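코니컬 튜브 취급 로봇 셀 운용 수칙: 파지, 이송, 랙 삽입

작성: Lilla Kovács / 검토: Joonas Lehtinen
적용 범위: Gronoretti 작업대, 그리퍼 단독 운용
최종 개정: 8월

1. 목적

이 문서는 액체가 담긴 코니컬 튜브를 그리퍼로 집어 아크릴 랙에 꽂거나 빼는 작업의 최소 기준을 정한다. 뚜껑을 닫은 튜브에는 4항의 속도 제한만 완화하여 적용할 수 있다. 나머지 항목은 뚜껑 유무와 관계없이 같다.

사람과 로봇이 공간을 공유하는 셀의 위험성 평가는 별도 문서로 관리한다. 평가를 마치지 않은 셀에서는 아래 절차를 시작하지 않는다.

2. 작업 전 점검

2.1 비상정지 버튼을 눌러 구동 전원이 차단되는지 확인한다. 화면 표시만 보고 넘기지 말고 브레이크 체결음까지 확인한다.
2.2 핑거 안쪽 면을 손전등으로 비추어 마모와 이물을 점검한다. 액체가 묻은 핑거는 닦고 완전히 말린 뒤 사용한다.
2.3 랙을 기준 위치에 놓고 티칭 포인트와의 편차를 잰다. 편차가 허용값을 넘으면 랙을 손으로 밀어 맞추지 말고 좌표를 다시 잡는다.
2.4 Clondgate 제어기의 로그 저장 여유를 확인한다. 한 번의 연속 운전에 최소 300 MB를 확보한다.

3. 파지

3.1 핑거를 연 상태로 튜브 축과 나란히 접근한다. 기울어진 튜브는 집지 않는다. 랙에 비스듬히 걸친 튜브는 작업자가 로봇을 정지시킨 뒤 바로 세운다.
3.2 파지 높이는 액면과 나사산 사이를 기본으로 한다. 나사산을 잡으면 뚜껑 체결 공정에서 간섭이 생긴다.
3.3 파지력은 시험 튜브에 물을 채워 정한다. 벽면이 눈에 띄게 눌리면 한 단계 낮춘다.
3.4 파지 후 2초간 정지하고 핑거 위치값의 변동을 본다. 값이 계속 줄어들면 튜브가 미끄러지고 있는 것으로 보고 중단한다. 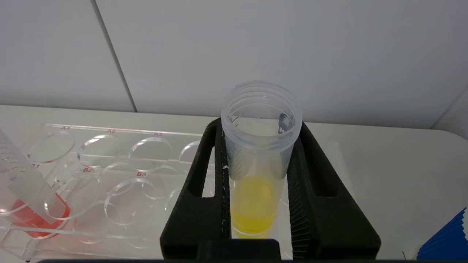
그림 1. 뚜껑이 없는 튜브를 수직으로 유지한 상태. 왼쪽은 구멍마다 위치 표기가 있는 아크릴 랙.

랙 위치는 행 문자와 열 숫자의 조합으로만 부른다. 작업 지시서에 "왼쪽 두 번째" 같은 표현을 쓰면 반려한다. 카메라 방향에 따라 좌우가 바뀌기 때문이다. 프로그램의 변수명도 A1, B2와 같이 랙의 인쇄 표기와 일치시킨다.

4. 이송

4.1 뚜껑이 없는 튜브의 수평 이송 속도는 초당 100 mm 이하로 한다. 가감속 구간은 S자 프로파일을 쓴다.
4.2 이송 중 손목 축 회전을 금지한다. 방향 전환이 필요하면 정지점을 하나 추가한다.
4.3 다른 용기의 위를 지나는 경로를 만들지 않는다. 우회 공간이 없으면 용기 배치를 바꾼다.
4.4 이송 높이는 셀 안의 가장 높은 물체를 기준으로 계산한다. 비커에 꽂힌 교반봉이나 빨대도 높이에 포함한다. 용기 본체만 등록하는 실수가 가장 흔하다.

5. 삽입과 해제

5.1 목표 구멍 바로 위에서 정지한 뒤 수직으로만 하강한다.
5.2 하강 중 접촉력이 설정값을 넘으면 그 자리에서 멈춘다. 자동 재시도는 한 번만 허용한다. 두 번째 실패부터는 작업자가 확인한다.
5.3 바닥 접촉을 확인하고 핑거를 천천히 연다. 양쪽 핑거가 튜브에서 완전히 떨어지기 전에는 상승하지 않는다.
5.4 해제 후에는 핑거를 벌린 채 수직으로 빠져나와 대기 위치로 간다.
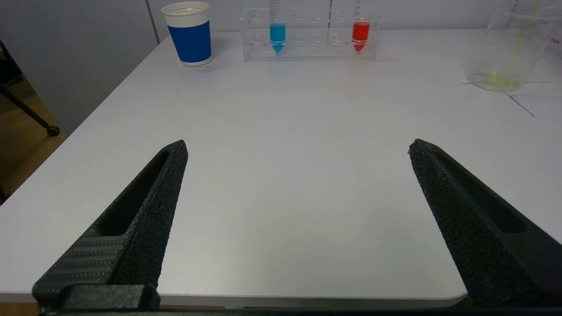 5.5 대기 위치에서 핑거를 닫아 둘 필요는 없다. 다만 열린 폭은 프로그램에 고정값으로 적어 두고, 다음 접근 동작이 같은 값에서 시작하게 한다.

6. 작업면 관리

작업에 쓰지 않는 용기도 좌표와 높이를 등록한다. 종이컵처럼 가벼운 용기는 핑거가 스치기만 해도 움직이므로 동작 영역 밖에 둔다. 바닥에 바퀴 달린 스탠드를 둘 때는 바퀴 잠금을 확인한다.

유출이 생기면 다음 순서로 처리한다.
가. 정지 후 구동 전원 차단
나. 액체 종류 확인, 해당 보호구 착용
다. 흡수재로 제거, 핑거와 작업면 세척
라. 2항 점검을 처음부터 다시 실시

7. 기록

기록 양식은 Plirkurbridge 양식 13번을 쓴다. 필수 항목은 프로그램 버전, 파지력 설정값, 중단 횟수, 중단 사유이다. 중단이 없었던 운전도 "0"으로 기입하고 빈칸으로 두지 않는다. 파지력이나 이송 속도를 바꾼 경우에는 변경 전후 값을 모두 적고 Benedek Veres의 승인을 받는다.

문의: 내선 1331, Ildikó Győri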